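Koval Wrist Cable Kit, Revision B
Replacement cable and clip set for two-arm tabletop cells
Part no. 244-B
Sold by Usard | Ships from stock

Revision B replaces the original Koval wrist cable kit. If you have the first version on your arms, please read the safety notice below before you run them again.

Safety notice for first-version kits

In October we received a report from Veketance, where a wrist cable failed during a packing run. The cable had slipped through its clips a little at a time until there was no slack left at the wrist. When the arm made a full turn, the connector pulled partly out. The gripper lost its signal, opened, and dropped a full can from above the table. The second arm kept moving and struck the can. There were no injuries. One finger pad and one connector had to be replaced.

Vicente Salinas of our service desk went through the returned parts. The clips on that kit had a smooth inner face and lost their hold after repeated bending. The controller logged the loss of signal as a warning and did not stop either arm. We consider both to be faults.

What to do if you have the first version

Stop using the arms for lifting until the clips are changed. First-version clips have no mark on the back. Revision B clips are stamped with a B. Do not tape or glue the old clips as a fix. Tape was tried at one site and it crept as well.

Clips are replaced free of charge. Send your order number to the service desk and say how many arms you have.

What changed

The new clips have a ribbed inner face and a screw closure. The connector at the wrist now has a locking collar. The kit includes a settings file for the Narnetum controller that turns a lost gripper signal into a full stop on both arms. Load the file even if you are only changing the clips.

Fitting

Turn off power at the cell and wait for the arms to settle. Support each arm before you open any clip. Leave a free loop over the wrist and another at the base, so the cable can move with the joint and never goes tight.
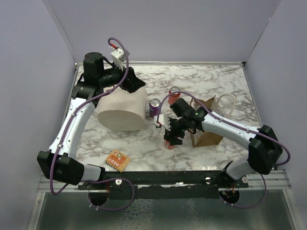

With the clips closed by hand, move each joint slowly through its full travel. If the cable pulls straight at any point, open the nearest clip, feed in more slack and try again. Tighten the screws last. Run the first test with empty grippers and keep people outside the reach of both arms.

Check the clips again after 50 hours of running, then once a month.

In the box

Wrist cable, 196 cm, one per arm
Clip set with screws
Locking collars
Base cable ties
Printed fitting sheet

Clip set only: order part no. 166-B.

Questions about fitting go to Anel Ndlovu at the service desk. Calls are answered until 4 p.m., and until noon on Friday. Please have the arm serial number ready.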